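# Paying for Heat Twice

Families in Stotard pay for the gas they burn, and then pay again through their taxes to keep it cheap. A town scheme may show how to stop.

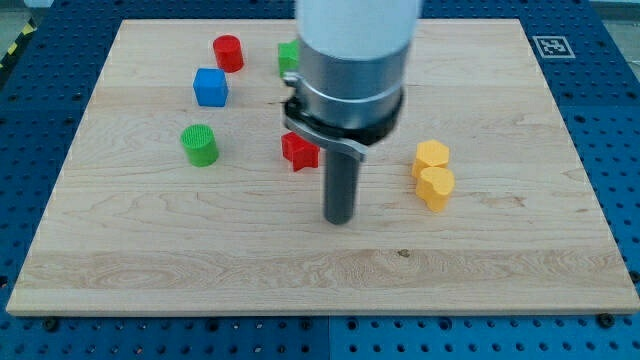

## The February bill

The heating bills in Stotard go out in February, and by the time they land on doormats most of the winter has already been burned. Thoa Tôn keeps hers in a biscuit tin above the fridge. She rents the upper half of a terraced house on the north side, where the walls are a single brick thick, and her boiler is older than her eldest son.

What the bill doesn't show is the part she doesn't pay. The region has held down the price of household gas since before she moved in. The difference between what suppliers pay and what customers are charged is covered from the general budget, and it is paid on every unit used, whoever uses it. A large detached house with a heated pool gets the same support per unit as Tôn's two bedrooms. It burns far more units, so it gets far more money.

"I was told it was help for people like me," she says. "I get some of it. The people up the hill get a lot more."

## Where the money goes

Hendrik Van Dijk spent 22 years in the regional finance office and worked on the subsidy for most of them. He retired two winters ago and will now talk about it over coffee, which he couldn't do before.

The subsidy was brought in as a short-term measure after a bad winter, he says, and was meant to run for one heating season. It was extended the following autumn, and every autumn after that. No review was attached to it. The cost appeared in the accounts under three different headings, and for years there was no single figure anyone could point at.

When he added the headings together for an internal paper, he found that households in the top fifth by income were receiving more than those in the bottom two fifths combined. The paper was circulated and filed.

He doesn't blame the people who kept signing the extension. Taking away a fuel subsidy in one go is a quick way to lose an election, and it does real harm to anyone who is already choosing which room to heat. His complaint is that the choice was always put as keeping it or scrapping it, with nothing in between.

There is also the matter of what cheap gas does to everything else. Mỹ Khổng runs Sodier, a small firm that fits insulation and heat pumps. She has 10 staff and could do with more, but the work comes in bursts. A customer asks for a quote, looks at how long it will take to earn the money back, and decides to wait.

"With gas at its full price, a decent loft job pays for itself in a few winters," she says. "At the price people see on the bill, it takes more than twice as long. I can't argue with them. I'd wait as well."

## The Ung scheme

Twenty minutes by bus from Stotard, the town of Ung has tried something in between. Under a pilot called Fedutness, households can give up the subsidised rate and receive its value in another form. Those on low incomes get a fixed monthly payment, set by the size of the household and the condition of the building, and paid whether they use much gas or little. They also move to the front of the queue for insulation. Everyone else gets a smaller payment and a low-interest loan for work on the house.

Lộc La, who manages the pilot from an office over the library, says 3,000 households were invited in the first round. He had expected the loans to be the draw. Most of the questions at the drop-in sessions were about the monthly payment instead: when it would arrive, whether it counted as income, and what happened if you moved.

The slowest part has been rented homes. Tenants can take the payment, but the landlord has to agree to any building work, and many letters have gone unanswered. La's team now telephones after 8 weeks of silence. He would like the power to do more than telephone.

Senad Ivanov joined in the first month. He drives a delivery van and lives with his parents in a ground-floor flat whose back bedroom used to be shut up from November to March. The outside walls have now been insulated and the windows replaced. His mother sleeps in the back bedroom. The family's gas use is down, although he points out that this winter has been mild and he'd want to see a hard one before saying by how much.

He has one grumble, about the forms. "They asked for the same proof of address three times," he says. "Same office, same desk."

## What happens next

The regional council will decide before the next heating season whether to offer the scheme elsewhere, and Stotard is on the list of towns being considered. Van Dijk thinks it should go ahead, with the subsidised rate withdrawn in steps over several years and the dates of those steps published at the start. Khổng wants the dates too. She would take on two apprentices tomorrow, she says, if she knew what gas was going to cost them all in three years' time.

Tôn has read the leaflet and hasn't made up her mind. The payment would cover most of what she'd lose on the rate, going by last year's use. The insulation would make up the rest – if her landlord says yes. She wrote to him before the bill came and is waiting to hear.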